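Home | Kitchen | Laundry | Bathroom | Workshop | Robots | Tips A–Z

Bathroom robots: house rules for a wet room

By Ravinder Friesen
July

A bathroom is the hardest room in the house for a two-armed robot. It is small, the floor is shiny, and most of the things you want moved are soft. We have run a Fletero in ours for two winters and I help look after the Larport guest house, which has a Predik on each floor. The tips below come from both places. They are house rules, and where your machine's manual says something stricter, follow the manual.

Before you let it in

Dry the floor first. Run a squeegee toward the drain, then go over the tile with a flat mop or an old bath towel. Give it ten minutes with the fan on. Puddles are easy to see on matte tile and hard to see on polished tile, so crouch and look along the floor toward a light.

Take up the bath mat. A mat with a rubber back will bunch up under a wheeled base, and a cotton one will slide. Hang it over the tub and put it back when the job is done.

Clear the counter of glass. Perfume bottles, tumblers and soap dishes go in a drawer. A robot reaching for something low can swing its elbow over a counter, and most household machines only check the path of the hand.

Unplug the hair dryer and coil the cord. The same goes for curling irons and electric razors on a charger.

Close the toilet lid. Things get dropped.

Doors and people

Decide what the door does and stick to it. Our rule at home is open all the way, with a rubber wedge under it. At the guest house the door is kept shut during a job so that no guest walks in, and a hanger goes on the outside handle. Either works. A door left half open is the one to avoid, as the edge is thin and easy for a camera to miss.

Nobody shares a bathroom with a running robot. If a child needs the toilet, press pause, back the machine out to the hall, and start again afterward. Do not squeeze past it.

Pets count as people for this rule. Our cat likes warm towels and will climb into any pile of them, so I look before I start.

Know where the stop button is from both sides of the machine. On the Fletero it is on the back, and if the robot has backed up to a wall you can't reach it. We keep the remote stop on a hook in the hall, at shoulder height, and it does not get put anywhere else.

Grip settings for linens

Most complaints I hear are about towels, and most of them come down to grip. A parallel gripper pinches between two flat fingers. That is fine for the rim of a basket and poor for a thick folded towel picked up by the corner, which unfolds on the way.

For folded bath towels, set the gripper to take the folded edge, with the fold facing the robot. Stack them so every fold faces the same way. This one habit saved us more refolding than any update did.

For hand towels and washcloths, use the low force setting. On ours that is step 2 of the grip menu. Higher settings leave a crease and will pull loops out of terry cloth.

For a full basket, use both arms or don't do it. Lifting a basket by one side puts the whole load on one strand of the weave. Round baskets with no handles should be gripped on opposite sides, just under the rim. Check wicker for broken ends beforehand, since they snag in the finger linkage.

Weigh the basket once with the towels you normally keep in it. Write the figure on a bit of tape and stick it to the bottom. Wet towels weigh far more than dry ones, and I would not ask a home machine to carry a basket of wet ones at all. Wring them, hang them, and move them by hand.

Clean the finger pads before linens. A drop of dish soap on a damp cloth, then a dry cloth. If the same robot loads your dishwasher or takes out the trash, keep a second set of pads for the bathroom. Bassi sells clip-on pads and they hold up well, though the gray ones mark white cotton and I'd buy the clear.

Where to put the basket

Floor baskets should sit in a corner or flat against a wall, so they can't be pushed away as the fingers close. Leave a hand's width clear on the side the robot comes from. Keep the basket out from behind an inward-opening door unless your rule is door shut.

Don't fill above the rim by more than one towel. Tall piles lean, and the top one comes off on the first bump.

Shower glass is the other thing to plan around. Frosted panels are easier for cameras than clear ones, but both throw reflections. If you have clear glass, put a strip of low-tack tape across it at the height of the robot's hands while it learns the room. Pull the strip off once the map is saved, or the glue will bake on. 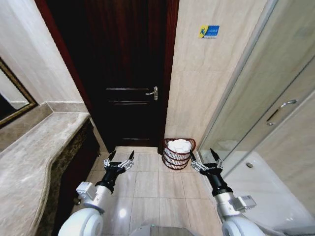

Arms low and grippers open near the towel basket, with the door shut at the far end.

Approach speed is worth a setting of its own. In a narrow room I hold ours to slow for the whole job, including the trip back out. People tend to set slow for the pickup and forget that the robot leaves with its arms full.

Keep the arms low when the base is moving. Hands below counter height stay clear of mirrors, towel bars and anything hung on the wall. Raise them only when the base has stopped.

Never let the robot use a shower door handle or a towel bar as something to push against. They are fixed to glass or to tile anchors and they are not made for it.

Lighting

Turn on every light, then look at the floor from the doorway. A bright spot on glossy tile can read as an object, and our machine used to stop dead in front of one every evening. Swapping the ceiling bulb for a frosted one fixed it. A paper shade over the vanity light did the same job at the guest house. For a room our size, a 400-lumen bulb by itself was too dim and the robot kept asking for help.

Mirrors confuse some models. If yours turns toward the mirror and waits, mark the mirror as a no-go area on the map.

After the job

Wipe the joints and wrists with a dry cloth. Steam from the last shower settles on metal, and small fasteners rust first.

Park it outside the bathroom, every time. Even a machine rated for splashes should not sit overnight in a damp room, and the charger must never be in there.

Write down anything odd. We keep a notebook by the charger with the job, the time and what went wrong. When an arm started to drift last fall the notes showed it had been getting worse for weeks. The Predik manual asks for a wrist service at 4,000 cycles, and the notebook is how the guest house keeps track, as the counter on the older model resets when the battery is pulled.

Slip signs: if you put one up for guests, leave it up while the robot works too. The person who comes in to check on it is the one likely to be hurrying.

Send us your own tips: use the contact form | © Household Tips Pages, all rights reserved | Back to top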